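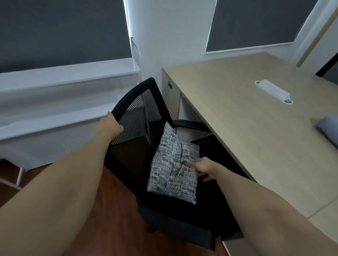 Reading time: 3 minutes

8 February 2020
Notebook – soft goods, Jiltdale flat

Carried on with the cushions and bedding. The desk corner and the bed both done in one go, so the notes are together.

Desk chair first. The rectangular cushion with the broken white lines over dark grey and blue-green goes on the seat, leaning back against the mesh. Tried it flat before and it slid forward as soon as the chair was pushed under the desk. Tilted it holds better, but the cover creases in the middle wherever it gets gripped, and the creases stay in. Picking it up by a corner leaves less of a mark. The filling is too soft for a back cushion in my view. Chou have a firmer pad in nearly the same size and I would like one of those in for comparison before we decide.

The chair does not go all the way in square. The far armrest passes under the desktop all right, but the chair wants to sit at an angle. Left it at an angle. If anyone lowers the armrests, write down which notch they started from, as last time we lost the setting.

Cushion cover: Vokard give 1,000 rubs on the label for the light grade and we have no figure at all for this one. Asked. No reply yet.

Bed next. Order on the bed, bottom to top: light blue-grey comforter, folded; the navy and white patterned piece, folded on top of it; pillow last, top edge up against the headboard. Pressed the pillow down with both palms, fingers spread, one hand each side and a gap between. Do it the same way each time or the notes are no use to anyone.
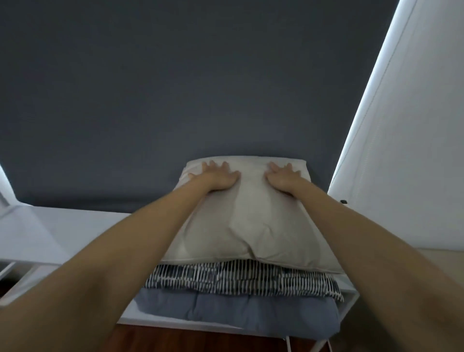

Went through the press 30 times, with a rest halfway. The middle gets lumpy before the sides do, and pulling the short ends outwards sorts most of it. A shake sorts the rest. Loft at the start was 100 on our scale and 67 at the end, read straight after the last press. Did not leave it overnight, so no recovery figure. That wants doing properly next time – same pillow, same cover, read again in the morning.

Patterned piece: one end tends to hang lower than the other after folding. I fold it from the left, which may be why. Will try from the right. It also creeps towards the front when the pillow is pushed, and the comforter underneath is too puffy to hold it still. A tighter fold on the comforter might do.

The headboard cover picks up fluff. Brush it before starting, and use the soft brush. The stiff one pulls at the fabric.

To do:
Chase Vokard about the rub figure.
Order the firmer pad from Chou.
Ditida want the pillow results by the end of February, loft and recovery both, on one sheet.
Wash the spare pillow cover at 30 and measure it again before it goes back on. The last one came out short on the long side and we had to fight the pillow into it.
New blade for the seam ripper.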